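Cirell opens hire scheme for hand-tracking glove kit

Cirell has begun hiring out a sensor glove kit for people recording everyday hand movements to train household robots, the company said in April.

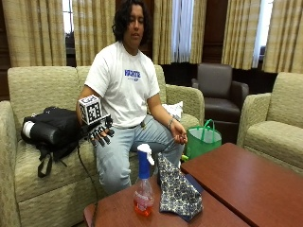
What hirers get

The Andent kit has a black glove-like rig with segmented finger pieces and a white cube on the back of the hand, covered in black-and-white markers. A fixed camera follows the cube - the other hand stays bare.

Hire costs $273 for 13 days, including a cable and carry case. Recordings can be made at home, and a lounge or kitchen is enough.

Product manager Subira Shemweta said 32 kits were available and one size would suit most adults. "People want to try it before they commit to buying," she said.

A smaller size is planned. Bookings are through Cirell's website.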